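Report of a Visit to the Castellanos Outerwear Works, Grondo

Submitted by Imelda Catacutan on behalf of the Gridlow Clothing Exchange

1. Purpose of the visit

In July a party of four from the Gridlow Clothing Exchange visited the Castellanos works at Grondo, where used coats and jackets are received, cleaned, repaired and prepared for reissue. The party consisted of Imelda Catacutan, Dwayne Delacroix, Otis Park and Gus Pruitt. We were received at the gate at 9.30 a.m. by Ludger Albers, Works Manager, who accompanied us throughout and answered our questions with great patience.

The Exchange has for two winters had difficulty with the storage and presentation of outer garments. Shirts and trousers present few problems. Jackets, and padded or hooded jackets in particular, take up a disproportionate amount of shelf space, lose their shape in the bins and are frequently returned to the store with the zip jammed or a cord missing. The visit was arranged so that we might see how a larger establishment deals with the same goods.

2. Reception and sorting

Garments arrive at the north side of the building in wheeled cages and are weighed before anything else is done with them. Mr Albers informed us that 2,428 garments had been received in the month before our visit, and that this was a quiet month. The autumn figure is much higher, but we did not obtain it.

Sorting is carried out along a raised bench under strong white light. Every pocket is emptied, including inner pockets and the small ticket pockets found on some ski jackets. Articles found are placed in an envelope bearing the garment number and kept for one month. Mr Pruitt asked what was found most often and was told paper tissues, followed by single gloves.

Each garment is then given a label on the Vovora system, a plain woven tag fixed through the hanging loop by a plastic pin. The number stays with the garment until it leaves the building. Our own practice of pinning paper slips to the cuff was described to Mr Albers, who observed politely that paper slips would not survive his washroom. They do not always survive ours.

3. Cleaning

The washroom was in full operation and the party did not remain long on account of the noise. Zips are closed and drawcords fastened before washing. Garments of mixed light and dark cloth are washed at a low temperature with others of the same kind. Mr Park was interested in this point, as the Exchange has had complaints of grey panels emerging darker than they went in. The advice given was to keep a separate load for such jackets and to wait until the load is full.

Drying is done on broad hangers in a warm room. A tumble dryer is used only for padded garments, which are taken out and shaken twice during the cycle.

4. Repair

The repair room occupies the former canteen and retains the serving hatch, through which finished work is passed. Of the jackets examined in the week before our visit, 143 required attention. Most of the work concerned zips. A replacement slider is tried first, and a new zip is fitted only if the teeth are damaged. Sliders are stored by size in shallow drawers, and the drawers carry a specimen of the correct slider sewn to the front. Mr Delacroix considered this the most useful single thing he saw during the day, and has since asked for the loan of a drawer cabinet so that the arrangement may be tried at Gridlow.

Hem cords and toggles are the second most common repair. The works replaces a missing toggle with any that fits, without attempting to match the original. Our repair table has been spending a good deal of time on matching, and the party agreed that the practice might be reconsidered.

Cuffs are inspected last. Dark cuffs on a light sleeve can conceal wear along the fold, and the inspectors turn them back and look at the inner edge. Two jackets passed as sound at Gridlow were taken along for a second opinion. One was returned to us with a row of chalk marks on the left cuff.

5. Laying out and folding

The afternoon was given to folding, the part of the process in which the Exchange had the greatest interest. Mr Albers explained the house method at some length, and Mr Park took notes, from which the following account is drawn.

The jacket is laid on its back, front uppermost, on a smooth pale surface. A white top is preferred for dark garments, as loose threads and lint show against it. The collar is placed away from the person folding and the hem towards them. The hood, where there is one, is drawn out from behind the collar and flattened, and the cloth is smoothed from the shoulders downward. It is a common fault to begin folding while there is still a bunch of material at the neck, for the bulk cannot be removed afterwards except by starting again.

The zip serves as the guide. It should run straight from collar to hem before either sleeve is touched. If it lies at a slant, one side of the body has been pulled further than the other, and the finished parcel will be wider at one end. The zip is straightened by easing the hem corners apart, never by pulling on the slider.

The sleeves are brought in across the body, one after the other, with the cuffs pointing to the hem. The sides follow and the hem is then taken up to the chest in two turns. Mr Pruitt and Miss Catacutan attempted the method with jackets of medium weight. Mr Pruitt's was accepted on his third attempt. Miss Catacutan's was put back on the table with the remark that the left sleeve had been forgotten inside the body, which was correct.

Shelving at the works is built to the folded size. The bay we were shown held 200 jackets, arranged by size and then by weight of cloth, with the fold outward. The Exchange at present stores 387 jackets in a room of similar floor area, though in bins, from which they are seldom retrieved without disturbing the remainder.

6. Matters for consideration

The party recommends that the repair table adopt the practice of fitting any suitable toggle. It further recommends that a quotation be obtained for woven tags, and that one bay of shelving be built as a trial before the autumn intake. Mr Delacroix has offered to prepare a drawing. The question of a separate wash load was discussed on the return journey without agreement, Mr Park being of the opinion that our machine is too small for it to be worthwhile.

The party wishes to record its thanks to Mr Albers and the staff of the Castellanos works for their hospitality and for the lunch provided. A return visit to Gridlow has been proposed and will be arranged when the stockroom has been put in order.
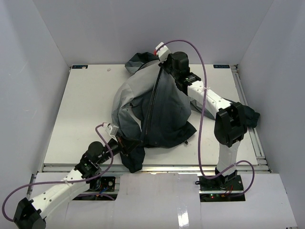 Mr Park's notes on the folding method may be consulted at the Exchange office, together with the two jackets referred to in section 4.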